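To: Vodcombe allotments list
Subject: Re: Water butts and the standpipe

On Friday a plot holder wrote:

> The standpipe by the Brakard gate is down to a trickle again.
> Is it worth putting in a second butt, or do we wait
> for the water company? I have 6 metres of guttering
> spare if anyone wants it.

I would put the butt in. The company said May last year as well, and the pressure at our end was no better in June. My shed roof fills one butt in a decent night's rain, and the overflow goes to waste along the path.

The guttering would do nicely for the back of plot 14 – the brackets are still up from the old run. Stand the butt on slabs, high enough to get a can under the tap. Mine is on two courses of brick and that has held for five years.

Javero do a linking kit that joins two butts near the top. I fitted one without trouble, though the washers needed tightening after a week.

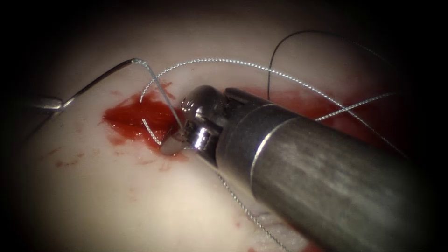
Can the butts stay connected over winter? Mine do, but I drain them to half in November and leave the taps open a crack when hard frost is forecast.

I'm on site after 9 most mornings if you want a hand lifting slabs.

Plot 5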